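Reading time: 2 min

We use cookies to improve your experience. Accept | Manage

Ticket 986: left/right pose drift on cord handovers
Opened Jun 2, 2021
Project: Puravau

Okay, so this one has been eating my week! Our two-gripper demos replay fine for anything rigid, but as soon as a cord or strap goes from one hand to the other, the relative pose wanders off and the Femora policy learns to grab thin air. Out of 250 handover demos, 58 got thrown out by the filter. Way too many.

Step 1. Check the tags

I started with tag visibility, my usual suspect. We get the relative pose by having each gripper's camera look for the marker on the other one, and if that marker tips too far the solver flips it (ask me how I know). On the cord task the marker on top of the second gripper has its whole white border in view, with the green and yellow cord lying off to the left across the table, so I'm not blaming placement. I reprinted both tags anyway. Same drift.

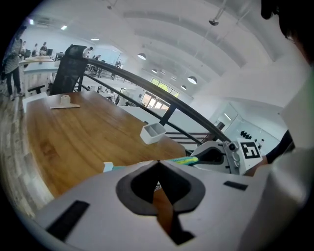
Step 2. Check the clocks

Much more interesting! I replayed the rejects with the two streams side by side and found the left one lagging by 23 frames in the worst demo. The Hoarau sync script only lines things up at the start, then lets them slide (sigh). Hanging loads make it really obvious, like the teal strap with the yellow edge and the crumpled white thing on its end.

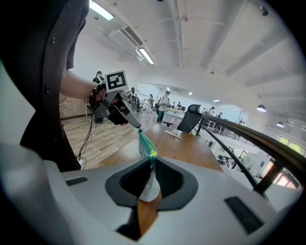 Step 3. Re-sync and rerun

I switched to the Budberg aligner, which re-matches timestamps all the way through. Rerunning the filter on the rejects now, results go in this ticket. Please leave the old logs where they are until I close it.

Status: open, waiting on rerun

Get lab updates by email. Subscribe to our newsletter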